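Applies to all branches of the Brernamville Toy and Play Library. Revised September 12, 2024.

# How to Process Returned Toys

These instructions explain how toys are received, cleaned, checked, and returned to the shelves. They are intended for branch staff and for trainees working under a supervisor. Staff at the Plekby branch should also read the notes on shared stock at the end of this page.

## Before You Begin

Set up the processing table before the first return of the day. You will need:

- disposable gloves
- mild dish soap and a basin of warm water
- the branch disinfectant, mixed according to its label
- soft brushes, including one narrow brush for seams
- clean towels and a drying rack
- the repair log and a supply of item tags

Keep cleaning products on the upper shelf when they are not in use. Families may not enter the processing area.

## Step 1: Check In the Item

Scan the tag and open the item record. Compare the contents of the bag with the contents list on the screen. If a part is missing, place the item on hold and give the borrower a missing parts slip. Borrowers have 17 days to return a missing part before a charge is applied.

If the tag cannot be scanned, enter the item number by hand. Older items have four-digit numbers that do not begin with a zero. Item 3657, for example, is entered exactly as written, with no letters before it.

## Step 2: Sort by Cleaning Method

Sort returned toys into bins according to how they will be cleaned. Hard plastic and rubber items may be washed together. Wooden items, fabric items, and anything that takes a battery must be kept apart from them and from each other.

Do not overfill a bin. Small pieces are easily lost under larger ones, and a crowded bin is slow to empty. Pieces from a boxed set should be placed in a mesh bag with the set's tag before they go into any bin.

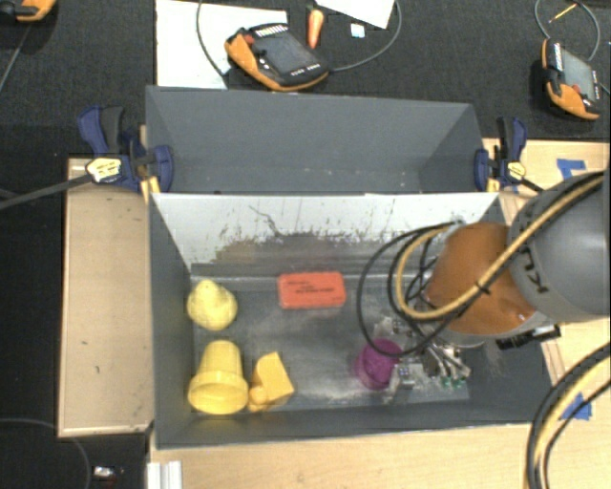 *Toys in a sorting bin, with a second bin behind.*

Scuffs and scratches on the inside of a bin are normal and do not need to be reported. A cracked bin must be taken out of use, as the edges can cut hands and trap dirt.

## Step 3: Clean

**Hard plastic and rubber.** Wash in warm, soapy water and brush along seams and edges. Rinse, apply the disinfectant, and leave it on for the full time given on the label. Rinse again. Squeeze hollow toys several times to force out any water. If the water that comes out is dark or has an odor, discard the toy and record it as withdrawn.

**Wood.** Wipe with a damp cloth and dry at once. Do not soak wooden items. Painted surfaces should be checked for chips before the item is set on the rack.

**Fabric.** Place in a laundry bag and machine wash on the warm setting. Dry completely before storage.

**Battery-operated items.** Remove the batteries first. Wipe the outer surface only, and make sure that no liquid reaches the battery compartment. Report any corrosion to the branch supervisor.

## Step 4: Inspect

Once an item is dry, examine it under good light. Look for cracks, sharp edges, loose parts, and worn labels. Pull gently on eyes, wheels, and knobs. An item with a part that moves when it should be fixed must go to repair, even if the fault appears minor.

Enter each fault in the repair log with the item number, the date, and your initials. Repairs are reviewed by Leonie Wiegand, and decisions to withdraw an item are made by Magnus Gillies.

## Step 5: Return to the Shelf

Repack the item using the contents list, close the bag, and attach a clean tag. Change the status in the item record to "Available." Items with a waiting list go to the reserve shelf, where they are held for 18 days.

## Notes on Shared Stock

Items shared between Brernamville and Plekby carry a green tag and must be cleaned at the branch where they are returned. They travel in closed crates, with no more than 2 crates per trip. Questions about transfers should be sent to Usa Chuensuk.

The full stock check takes place each January. Returns are accepted as usual during that time, but cleaned items remain in the processing area until their records have been confirmed.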